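Keeping a Practice Desk in Good Order: Workshop Tips for Student Robotics Teams

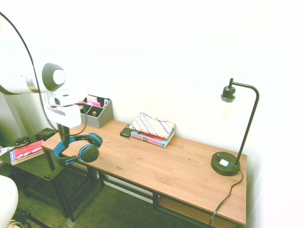 The Trevidus Student Robotics Club asks each team to prepare its own practice desk before a session and to leave it ready for the next team afterward. The tidying task in the regional competition is scored on the final state of the desk, so the habits a team builds in practice carry over directly to its results. Teams should begin with soft or jointed objects, which are the hardest to place well. A headphone set held above the desktop does not hang level; one ear cup sits lower than the other, and the lower cup is the part that will reach the surface first. Operators should plan the approach for that cup and let the second one follow.

The tips below were collected by Sewwandi Uddin and Roya Bahrami from the practice logs of the past season. They apply to all six practice desks in the club room.

Preparing the desk

Wipe the desktop with a dry cloth before any objects are set out. Crumbs and eraser dust shift light items during a placement and will spoil an otherwise sound run.

Set out everyday objects that differ in height and firmness. A fabric organizer, a paperback, a zip pouch and a phone make a suitable beginner set. Stack the pouch on the book, never the reverse.

Papers and cards that stand up from an organizer should be pushed down or moved to the rear compartment. Tall cards in the front compartment are easily bent by a passing arm.

Keep one area of the desktop clear for the object being placed. Teams may mark the corners of this area with small pieces of painter's tape, which must be removed at the end of the session.

Lamps and cords

A lamp with an exposed glass bulb requires particular care. Place it at the far side of the desk from the arm and confirm that the full reach of the gripper stops short of it. Operators new to the club are to practice without a lamp until a mentor has signed their log.

Power cords should run off the desk by the shortest route and should not cross the clear area. Where a cord drops over the front edge, leave the floor beneath it free of chairs and bags. Cords are never to be taped to the club room carpet, as the adhesive leaves a residue that is difficult to lift.

Before the first run, one student should move the arm slowly through its full path while a second student watches the arm's own cable. If the cable pulls tight or brushes an object, adjust the starting position and repeat the check.

Handling headphones and similar items

Grip the headband near its center where possible. A grip close to one cup causes the set to turn as it is lifted.

Pause after lifting. Two seconds is enough in most cases for the swing to settle, and the time lost is small against the cost of a dropped item.

Lower the set until the first cup rests on the desk, then move sideways a short distance before opening the gripper. Doğukan Yüksel's team adopted this method midway through the season and has written it into its standard routine.

Wipe ear pads with a lightly dampened cloth after practice and allow them to air dry. Alcohol wipes should not be used on padded surfaces — they cause the covering to crack over time.

Keeping the log

Each run is entered in the team log with the names of the operator and the observer, the object used and the result. The club recorded 2,632 runs last season, of which 669 involved headphones or other hanging items. Entries should be made at the desk while the details are fresh. A note such as "turned left on release" is of more use to the next team than "failed."

Closing the desk

Return the arm to its rest position and switch off its power before reaching across the desktop.

Put all small items in the labeled bin on the storage rack. Phones used as practice objects are club property and are kept in the locked drawer.

Unplug the lamp, let the bulb cool, and coil the cord loosely beside the base.

Report any worn cable, loose screw or cracked bulb to Itzel Cortés on the day it is found. Replacement bulbs and cleaning cloths may be requested from Sulastri Nugroho at the supply window, which closes at 5:30 p.m.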